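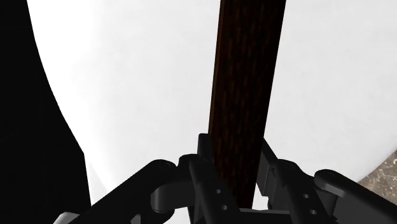

*Dark brown wooden stick, rectangular in section, with the streaks running along its length.*

# Week 3: Grain, Water, and Why Your Drawer Sticks

Wood for Makers, Brennan evening course
Notes by Kenneth Ritchie

Bring these notes on Friday, along with the offcut you picked from the bin last week. Any species will do. Write your name on the end grain in pencil (marker bleeds, and you'll want to read that surface later).

Last week was all about the tree standing up: bark, cambium, sapwood, heartwood. Tonight we cut it down and look at what we've got, and I have been looking forward to this one since the course began. Once you can picture what's going on inside a board, half the old rules of furniture making stop being rules and become plain common sense.

## A bundle of straws

Start with the picture we'll use all term. Take a big handful of drinking straws, glue them side by side, and you have a rough model of a softwood board. The straws are long, thin cells that grew up the trunk. In a living tree they carry water and hold the whole thing up. In a board they're still there, still hollow, still mostly lined up the same way.

When we say "along the grain," we mean along the straws. "Across the grain" means at right angles to them. Nearly everything in this handout comes back to that one difference.

Try it with your hands. Snap a thin strip along its length and it comes apart easily, because you're only pulling straws away from their neighbors. Try to pull the same strip apart end to end and you'll get nowhere! Wood is many times stronger along the grain than across it. This is why a chair leg has its grain running from seat to floor, and why a curved part sawn out of a straight board has a weak spot wherever the grain runs out the side. Old wheelwrights and boat builders went hunting for naturally bent limbs for exactly this reason. The tree had already put the straws where they were needed.

Hardwoods are fancier. They have the long fibers, plus much wider tubes called vessels. In oak and ash you can see the vessels with your bare eye as little open pits on a clean end cut. In maple they're there too, but small and scattered, so the surface looks smooth.

Then there are the rays, which run from the center of the tree outward, like spokes. In most species you hardly notice them. In oak they're huge, and if you saw the board just right they show up as shiny flakes across the face. I have a piece of flake-figured oak that I'll pass around, and I would like it back this time.

## Three faces of a board

Every board has three kinds of surface, and it pays to learn their names.

- **End grain** is what you see at the cut end. You're looking down the straws.
- **The radial face** runs from the center of the tree toward the bark. Growth rings show up as fairly straight, parallel lines.
- **The tangential face** runs along the curve of the rings. This is where you get the big arches and flame shapes people call "cathedral" grain.

A flat-sawn board shows you mostly tangential face. A quarter-sawn board shows you mostly radial face. Flat-sawn is cheaper, wastes less of the log, and often looks wilder. Quarter-sawn is calmer, both to look at and to live with, for reasons we'll get to in a minute.

A warning about color and streaks. Beginners often take any dark line for a growth ring. It may be one, but it may also be a mineral stain, a bit of pith fleck, or just the vessels catching the light. Check the end grain before you decide. The rings will be curved there, and you can follow one around to the face and see where it comes out.

## Where the water sits

Green wood is heavy with water, and the water is in two places. Some is loose in the hollow of the straws, like water in a glass. This is **free water**. The rest is soaked into the cell walls themselves, and this is **bound water**.

When lumber dries, the free water goes first. The board gets lighter and that's about all. It doesn't shrink, because the walls are still fully swollen. Then comes a moment when the hollows are empty and the walls are still full, called the **fiber saturation point**. Below it, the walls begin giving up their water, they get thinner, and the board starts to shrink. I think this is the most useful idea in the whole course, so put a star next to it.

To work out moisture content, we compare the weight of the water with the weight of the dry wood:

**moisture content (%) = (weight now − oven-dry weight) ÷ oven-dry weight × 100**

The sample from the Marelska yard gave us a nice clean set of numbers. It weighed 344 grams when we sawed it off. If its moisture content had been 100 percent, the oven-dry weight would have been half that, 172 grams. It came out a touch lighter, at 170 grams, so:

(344 − 170) ÷ 170 × 100 = 102 percent

People always laugh when they see a figure over a hundred, but there's no mistake in it. The piece held more water by weight than it did wood. Fresh-cut sapwood does this all the time.

For indoor furniture, we like to start with something much drier. My bench meter read 9 on the cherry in our shop rack and 10 on the ash, and I'd happily build with either one. February is a good time to check your own stock at home, by the way. The heat has been on for months and the air indoors is as dry as it will get all year.

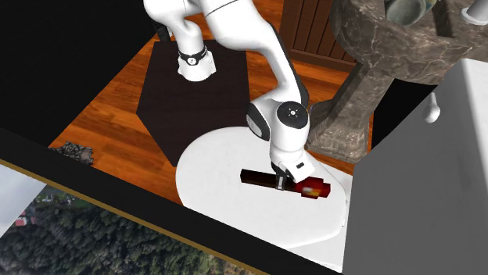
## Shrinking, and which way

Back to the straws. When the walls dry out, each straw gets thinner but hardly any shorter. So a board shrinks across the grain and stays very nearly the same length. You can ignore lengthwise movement in almost any furniture you'll ever make. (Wood from very young trees, or from the underside of a leaning softwood, can misbehave. We'll look at a nasty example in week 6.)

Across the grain there's a second wrinkle. Wood shrinks more around the rings than it does toward the center, and for many species it's close to twice as much. Why? Partly because the rays act like little ties running outward, holding things in check in that direction. Partly it's to do with how the early and late growth are layered. The full answer fills books, and I love those books, but for shop purposes just remember: **tangential is big, radial is small, lengthwise is next to nothing.**

Look at what falls out of that one line:

1. A flat-sawn board cups as it dries. The bark side shrinks more than the heart side, so the edges curl toward the bark.
2. A quarter-sawn board stays flatter and changes width less.
3. A round turned from green wood dries to an oval.
4. A square post with the rings running corner to corner dries to a diamond.
5. A whole slice off the end of a log almost always splits from the rim toward the center. The rim wants to shrink more than the middle will allow, and something has to give.

Number five is the one I get asked about most. Folks cut a lovely slice for a clock face, put it near the stove, and find a crack you could park a pencil in. Dry it slowly, or saw it in half first and let the two halves move, or accept the crack and make it part of the clock!

## Designing for movement

Finish on the wood slows all of this down. It doesn't stop it. A varnished tabletop still takes up moisture in a damp summer and lets it go in winter, only with a bit of a delay. So we build with the movement in mind.

**Frame and panel.** The panel sits in a groove with no glue, free to grow and shrink. The frame around it is made of narrow pieces, so its overall size barely changes. Leave a little room at the bottom of the groove if you're building in dry weather. Finish the panel before you assemble it, or you'll get a pale stripe along the edge the first winter.

**Tabletops.** Never glue a wide solid top straight down to its base. Use buttons in slots, figure-eight fasteners, or screws through oversize holes. Fix it firmly at the center and let both edges travel.

**Breadboard ends.** The end piece runs across the tabletop, so the two want to move different amounts. Glue only the middle few inches. The outer pegs go through slots.

**Drawers.** The height of a solid drawer side runs across the grain, so that's where it swells and sticks. Fit a drawer in August and it'll have a gap by midwinter. Fit it tight in midwinter and you will be swearing by June.

One of my favorite teaching pieces is the Nindedis chest we had on the bench in week 1. Go back to your sketch of it. The lid has two long battens screwed on from underneath, and the screws near the edges pass through slots. Whoever built it knew this whole lesson by heart.

## Before Friday

Measure the width of your offcut at both ends, as carefully as you can, and write the numbers right on the wood. Sketch the end grain and mark the heart side and the bark side. Then predict which way it would cup, and pencil an arrow on it. We'll leave the pieces on the shelf above the radiator and measure again in week 5.

If you want to read ahead, the Gukent handout on glue joints has a good section on long grain and end grain. Skip the part on hide glue for now. We'll cook some up in class, so wear old clothes.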